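Speaker notes – looking after the two-arm cell at Grirna
Rohani Pelupessy, 3 January 2025

Start with the layout. Two arms, one table, parts in the middle. The cell is job 412 on the Sekeck list, if anyone wants to look it up.

Fingertips first. They are the part we change most. Check both tips on each gripper before the first run, and swap them as a pair. It takes around 15 minutes with the arm parked.

Cables next. Move each wrist slowly through its full range by hand and watch the loops. If a loop pulls tight, stop and re-dress it – do not just add another tie.

Then the screws on the finger mounts. Malhotra wanted them checked monthly. We do it every Monday, and I would keep it that way.

Table: wipe it down, then check the height at the 4 corners. Marks on the top can stay as long as the surface is flat.

Last, one slow cycle with the test block and the tray. Write the result on the Rolline sheet.

Pause for questions, then pictures. 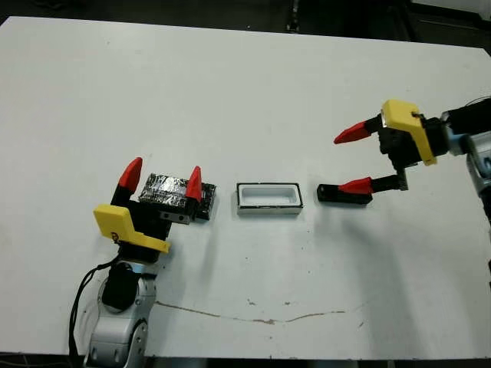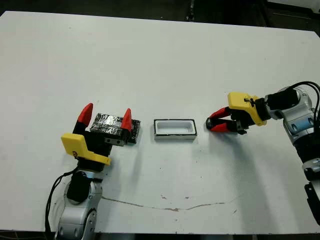
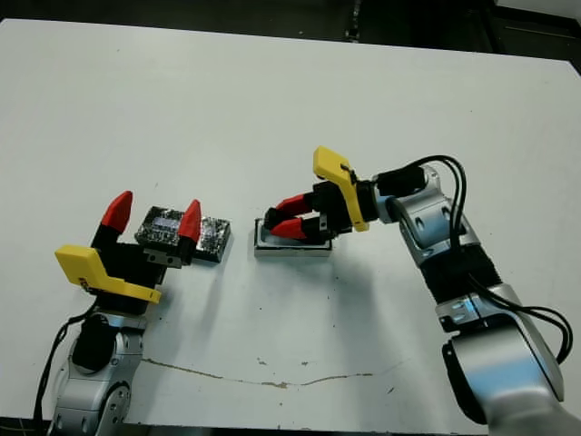
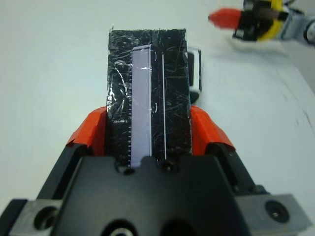 Block and grippers at the table. Last picture: wrist camera, block between the fingertips.

This site uses cookies. Accept | Settings
Contact | © Sekeck 2025 | Back to top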